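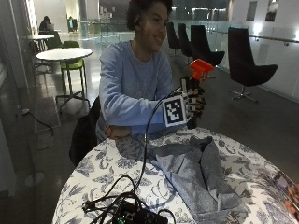 Trinidad Gatchalian objected to an earlier draft of this section that people do not need a laboratory to know a patterned tablecloth hides dirt, and that we were spending a lot of effort on something every grandmother could tell us. The objection is fair as far as it goes. What every grandmother could tell us is that a patterned cloth hides some marks, under some light, from a person who is not looking for them. The claim that has made its way into the care literature is much larger. It says that households with busy prints wash their table linen less often, and that they do so because they fail to see the stains. We have doubts about both halves.

4.1 Where the claim comes from

The usual source is the Zileck household study, in which 60 homes kept laundry diaries for one September. Homes that owned mostly patterned table linen reported fewer washes than homes that owned mostly plain linen. The difference was modest, and it has been repeated since with more confidence than the diaries can carry. Ammann, citing it, speaks of a "concealment effect" as though the mechanism had been measured. It had not. The diary had a column for washes and no column for the reason.

There is also the question of who owns what. Plain white cloths in Zileck were mostly kept for guests, and a cloth kept for guests tends to go into the machine after every use, clean or not. Printed cloths were left on the table through the week. A cloth that stays on the table is wiped, shaken out of a window, turned over, and washed when someone gets around to it. None of that requires anyone to have overlooked a stain.

4.2 What counts as a busy pattern

The second problem is the word "busy." The Chatzigeorgiou scale, which most later papers borrow, sorts prints into low, medium and high by the share of the cloth that is covered in color. This puts a plain navy cloth with a white border in the top group, which no reader would call busy. It also has trouble with prints whose density changes from place to place. Botanical prints in the toile or chintz manner are the hard case. A spread of open ground with thin stems may sit next to a thick band of small leaves, and the rating depends on which part the rater happened to fold outward.

We asked two raters, Ajith Suvarna and Evanthia Galanis, to score 32 cloths twice, with the cloths refolded between sessions. They agreed well with each other within a session and poorly with themselves across sessions. Suvarna moved one floral from low to high. Neither rater had made a mistake; both were following the instructions that come with the scale. Dark-blue motifs on a white ground, as in Figure 2, gave the most trouble.

Figure 2. Botanical print in dark blue on white.
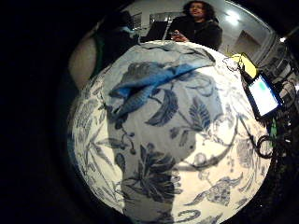
4.3 Can people see the stains?

The only direct test we know of was run by Jerneo, a consumer panel, on behalf of Fikamel, which sells printed table linen. That arrangement alone does not sink it. The design does. Thirty panelists looked at photographs of cloths on a screen and were asked to click on any mark they found. They missed more marks on the prints than on the plain cloths, as one would expect of anyone looking at a small picture. At home people sit at the cloth, lean on it, and feel a sticky patch under the wrist. Several of the marks used in the test, dried jam among them, would have been found by hand in a moment.

Jerneo also left out the people who said they clean the table after each meal whether it looks dirty or not. They were removed as "non-discriminating." In our view they are the most interesting group in the sample, because their habits would not change if the cloth were replaced with another. Tsakiris makes a similar point about kitchen counters. Some people clean by the clock and others by the eye, and a spray bottle next to the sink tells a visitor nothing about which kind of household they have walked into.
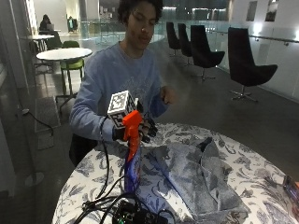 If routine cleaners are put back into the Jerneo sample, the gap between prints and plain cloths in intended washing shrinks to 2 points on a scale of 100. We do not claim that it is zero. We do say that a gap of this size, taken from stated intentions and photographs, is a thin basis for the advice now given in care guides, which tell families with young children to avoid printed linen altogether.

The diaries could be repeated with one more column. Until someone does that, we treat the concealment effect as a reasonable guess, and in the analysis that follows we code cloths by how they are used (daily, weekly, guests only) and leave pattern out of the main model. Results with pattern included are given in the appendix for readers who want them.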